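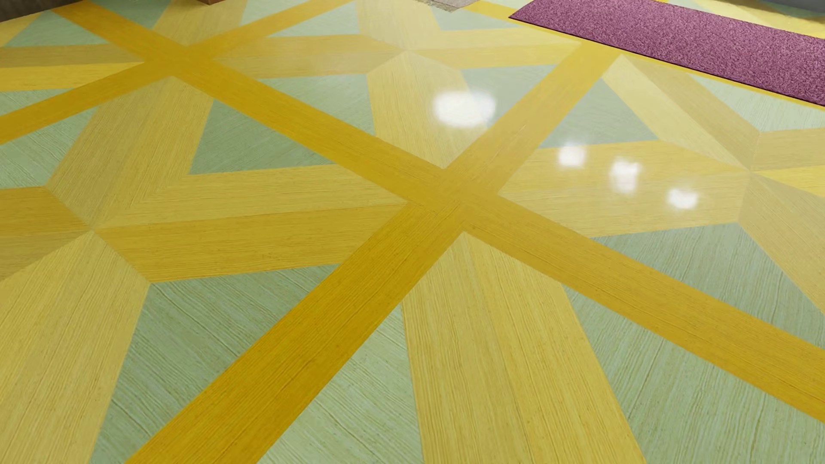 2020-05-17

Quick one tonight, I have an early start and my back is cooked.

So the pergola. If you've been reading since November you'll know we got three quotes to cover the back patio and I sat on them all summer like a goose. Well, the posts are in. Finally.

Went with Bromberg in the end. Not the cheapest. Drakent were cheaper but their quote was one line and a total, no mention of footings, no mention of who takes the old slab away. Rang twice to ask. Nothing back. Bromberg sent a drawing and a proper list and the bloke on the phone knew what the wind does up our end of the street, so that was that.

Total came to $3178 for the frame and the footings. Roof is seperate. I'm doing the roof myself, or that's the plan, ask me again in a month.

Roof sheets - still dithering. Vultex do a tinted one that's meant to keep the heat down but it makes everything under it look a bit grey, I stood under the display in the shop for ages and couldn't decide if I minded. Tarar have a clear ribbed one. Brighter. Also noisier in the rain according to my neighbour, who has it on her carport and says you can't hold a conversation. Might go half and half? Tinted over the table, clear near the kitchen window so we don't lose the light at the sink. Is that ugly. Probably a bit ugly.

Council stuff: ours came in under the size where you need the full permit, but check your own, the rules change from one shire to the next and I read the wrong page for two weeks before I noticed.

Things I'd do differently so far. Get the downpipe sorted BEFORE the posts go in. Ours now has to dogleg around the corner post and it looks silly. Also mark where the sprinkler line runs. We did not mark where the sprinkler line runs. New fittings, one muddy afternoon, lots of swearing.

Posts are 34 mm off the fence line from where I wanted them but the gate still opens, so I'm leaving it. My better half says no one will ever see it. I see it every time I put the bins out.

Next job is oiling the beams before the weather turns properly. Two coats, maybe three if teh first one soaks straight in. Then gutter, then sheets, then lights. Want the warm festoon ones, 20 metres should do the whole way round with a bit left to run down to the shed.

If anyone has had the tinted stuff up for a few years, does it go chalky? Leave a comment. Off to bed.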